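The Return Temperature

The callout was logged at 4:10 in the morning as no heat, whole building. Yolanda Ambrose read it off her phone in the kitchen, drank half a cup of coffee standing up, and drove to Tresdale with the defroster on high.

The Pumphrey was a four-story apartment block with a boiler room below grade and a steel door that stuck at the bottom. Maja Michalski was waiting there with the key. She managed the building and lived on the second floor.

"It was fine at midnight," Maja said.

"Fine how?"

"Warm."

Ambrose wrote down: warm at midnight, per manager. She went in.

There were two boilers, piped in parallel, with a lead-lag control on the wall between them. Boiler 1 was firing. Boiler 2 was on standby. The supply gauge read normal. The return gauge, on the far side of the header, read nearly the same as the supply. She put her hand near the return pipe, then clipped a probe to it, and the probe agreed with the gauge.

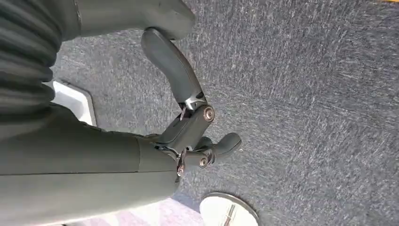
Photo: Stustura Press archive

Supply and return at the same temperature means the water is coming back without having given anything up. The boilers were making heat and the building was not taking it. She wrote that down too, in fewer words.

"So the boilers work," Maja said from the door.

"The boilers work."

"People are cold."

"Yes."

The pump was running. Pressure across it was low. A pump moving water through four floors of radiators has to push against something, and this one was hardly pushing at all. The water had found a short way home. Ambrose took the flashlight off her belt and began at the supply header, following each line by hand. Whoever had insulated the pipes had done it well and labeled nothing.

She found the bypass behind the expansion tank. It ran from supply to return, with a gate valve in the middle, and the valve stem was all the way up.

"Who else has been in this room?"

Maja thought about it. "Uldis. He comes in December to look at the relief valves."

"Is that on a log?"

It was. The log hung on a nail, a clipboard with a pencil on a string. The last entry was in square capitals. UK. RELIEF VALVES TESTED, BOTH. 225 GAL/MIN NOT POSSIBLE ON THIS PUMP, SEE NOTE. There was no note.

Ambrose called Uldis Kļaviņa at 5:30. He answered on the second ring and did not sound as if he had been asleep.

"The Pumphrey," she said. "Did you open the bypass?"

"No. Is it open?"

"Fully."

"Then close it, but slowly. Close it a quarter turn and wait. Those radiator valves are old. If you give them full pressure at once you will be there until dinner."

"What was the note?"

There was a pause on the line. "Which note?"

"You wrote, see note."

"I put it in the panel. Inside the door of the control panel. I thought that was where somebody would look."

She opened the panel. A sheet of graph paper was folded behind the wiring diagram. It gave the pump model, the impeller size, and a flow calculation done by hand and checked in a second color. Under the calculation he had written that the building had been balanced for a larger pump, that the larger pump had been replaced with this one, and that the top floor had probably not been properly warm in any winter after that. The last line said: Told K. Ladefoged. He will raise it with the owner.

"Kári Ladefoged," Ambrose said. "Is he still with Flalevside?"

"He retired."

"Did he raise it?"

"I would think not," said Kļaviņa.

She closed the valve a quarter turn. The sound in the return line changed slightly, from a hiss to something lower. She waited five minutes by her watch, wrote the return temperature on the back of the log sheet, and gave it another quarter turn.

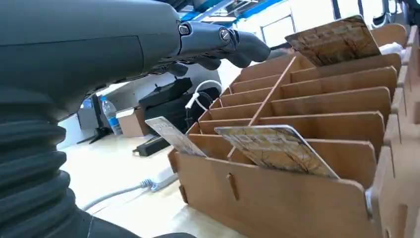
Robot arm and cardboard card organizer.

By 6:45 the return had dropped well below the supply. Boiler 2 came on without being asked. Maja went upstairs and came back to say that the radiator in her hall was hot at one end.

"Which end?"

"The end with the pipe."

"Give it half an hour. Then bleed it. Do you have a key for that?"

Maja had a key for that. She stayed in the doorway. "Mrs. Lazarević is going to ask me who opened it."

"Who is Mrs. Lazarević?"

"Mateja. Top floor. She is the one who called at three." Maja looked at the pipes. "She came down here last night. She asked to borrow the boiler room key and said she wanted to look for a box."

Ambrose put the cap back on her pen. The stem of the bypass valve had a bright ring in the paint, where a wrench had been on it. It was a small wrench, and it had slipped at least twice.

She went up. The elevator was out, so she took the stairs. Mateja Lazarević opened the door in a winter coat. She was past seventy and had a pipe wrench on the hall table beside the mail.

"You are the heating," she said.

"I am. Did you open a valve downstairs?"

"I turned one. For eleven winters I have had a cold bedroom, and they tell me the boilers are good. So I thought, something is closed. I went to see what was closed."

"That one was supposed to be closed."

"I know that now." She stepped back to let Ambrose in. "Come and feel the bedroom."

The bedroom radiator was lukewarm along the top and cold everywhere else. Ambrose bled it and got a little air, then water. She clipped the probe to the inlet and waited. The reading rose two degrees and stopped there. The pump had nothing left to send.

"It is not your radiator," she said. "The pump is too small for the building."

"Who knows this?"

"Three people, on paper. One of them is retired."

Mrs. Lazarević took her coat off, considered the room, and put it on again.

In the truck Ambrose filled out the work order. Under cause she wrote: bypass valve found open, closed in stages, heat restored to floors one through three. Under recommendations she copied out Kļaviņa's calculation in full, with both checks. There was a box on the form for parts required, and she entered a circulator pump and 400 dollars for a balancing visit. There was another box, for name of person reporting fault. She entered M. Lazarević, top floor, and left the space for remarks blank.

Then she went back down and took the handle off the bypass valve.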